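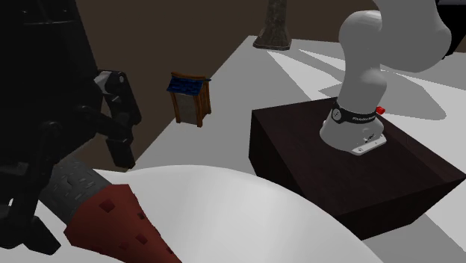

The gripper over the tower piece, in our simulation of the cell. House model and column at the back.

Two-finger gripper and a piece with a cone: how do you set up the grasp?

Posted by galo_bench

Hello to everyone. I write from a small group, we prepare a cell in simulation before we build the real one. The project has the name Brirkine. The arm stands on a dark pedestal next to a round white table, and the gripper has two fingers with flat blocky tips. The task is to take model pieces from the table and put them on a shelf, which is not in the picture.

With the house model I have no problem. The walls are flat and the fingers close on them well. My problem is the tower piece. It has one part that is a grey cylinder, with a rough surface like masonry, and the other part is a red cone with facets. When I close the fingers on the cylinder it is mostly good. When they close a little too near to the cone, the piece turns in the fingers and slides away, and then the arm continues to the shelf with nothing and the program says that all is fine.

I have tried these things:

I raised the friction of the fingertips in the material settings. It helped for one afternoon, then I changed the time step and the problem came back.

I raised the closing force from 40 to 76 newtons. Now the piece jumps out faster than before.

I moved the grasp point 2 mm away from the cone. Maybe this is too little, but I don't know how to decide the right number.

Also, the table is a glossy surface and I don't know if its friction has importance here, or if gloss is only for the renderer. Sorry if this is a basic thing. I learned the arm side of this work, and the contact side is new for me.

What should I check first? Thank you in advance for any help.

dostard_cell

Please put the force back to 40 before you do anything else. A flat fingertip on a sloping surface pushes the piece along the slope, and if you press harder, you also push harder along the slope. This is why it jumps.

I would go in this order.

First look at the collision shape of the piece, and forget the nice shape you see on the screen. Most viewers have a setting to draw the collision geometry. If the importer made one convex hull around the complete tower, then the step between cylinder and cone can be gone, and your fingers maybe touch an invisible slope where you see a straight wall. We lost two days in March with exactly this. Split the piece in two bodies, one cylinder and one cone, and fix them together.

Then look where the frame of the piece is. If the modeler put the origin at the point of the cone, all your offsets are measured from there, and when the piece is tilted a small error in angle becomes a big error at the cylinder. Move the origin to the middle of the cylinder and give the grasp point from this place. After this your 2 mm question mostly goes away, because you aim for the middle and have space on both sides. Check also that the full width of the fingertip fits on the cylinder. If one edge hangs over the cone, you have the same trouble again.

Then the approach. Turn the gripper so the closing direction is square to the long axis of the cylinder. In your picture the piece is tilted, so a gripper that always comes straight down with the same wrist angle will not be correct for it. Read the orientation of the piece and rotate the wrist to it.

Friction I would touch last. The gloss is for the renderer only, in every simulator that I used. The contact friction of the table is a different number in a different place — check that it's not zero, and leave it.

For the empty trip to the shelf: after closing, wait a short moment and read the finger opening. If the fingers closed more than the diameter of the cylinder permits, the piece is lost, and the program must stop or go back. Do the same reading again after the lift.

geraghty_line

just make the table friction higher, worked for me. or use suction

galo_bench

Thank you dostard_cell, it was the hull! I switched on the collision drawing and there was one big shape around all the piece. I made two bodies and moved the origin, and with 40 newtons the cylinder now stays in the fingers. I also put the check of the finger opening. It stopped the program correctly when I took the piece away on purpose.

The wrist rotation I have still to do. At this moment it works only when the piece lies in nearly the same direction each time.

To geraghty_line: suction on the rough part I think will leak when we make the real piece, but thank you.

dostard_cell

Good. When you do the rotation, keep an eye on the limit of the last joint. A cylinder is the same from both sides, so if the wrist wants to go past the limit, take the grasp turned by half a turn and compare which one is nearer to the present position.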